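An open day at the Mindthorpe paper mill

I had wanted to see the Mindthorpe mill for years, and in February 2026 they opened the gates to visitors. Our bus from Bondelura arrived a little late, but the guide waited and gave each of us a helmet and a pair of ear plugs.

The mill makes brown wrapping paper and paper for bags, and it has done so on the same bend of the river for 246 years. In the first hall old boxes and newspapers are mixed with warm water in a tank as high as a house. The smell is something between wet dog and porridge. After a few minutes I stopped noticing it, although my coat remembered it until the next morning.

From there we walked beside the paper machine itself. It carries the name Eskola in iron letters, and it runs at 800 metres per minute, so the sheet looks as if it is standing still. The guide told us that a break in the sheet means some 20 minutes of work before it runs again. We did not see a break – I confess that I was hoping for one.

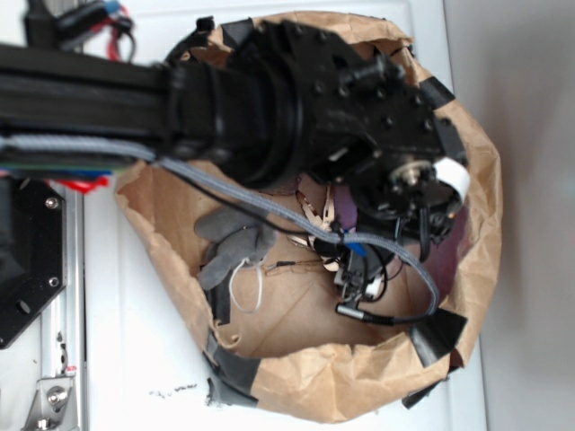 One visitor wanted to know if the strong bags could be made only from recycled paper, and the guide replied that for heavy goods they must still add new fibre from spruce, as the old fibres become shorter each time they are used. After seven rounds, he said, there is not much left to hold together. I had never thought of paper as something that gets tired.

The laboratory was the part I liked best. A woman in a white coat tore a strip of paper in a small machine and let us guess the force before she read it out. All of us guessed too low.
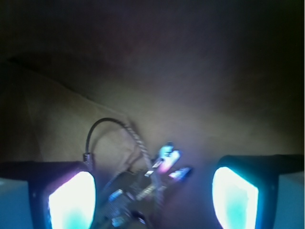

Lunch was pea soup and dark bread in the canteen, and it was included in the price. At the next table sat a group from Skotell, who had come to learn how the mill cleans its water. They told us that the river is now good enough for trout, and that in June people swim just below the weir.

The small shop by the gate sells notebooks and writing paper from the end of the rolls. I bought two notebooks and left with three, as the cashier was generous. Take warm shoes if you go, for the floor of the storage hall is very cold.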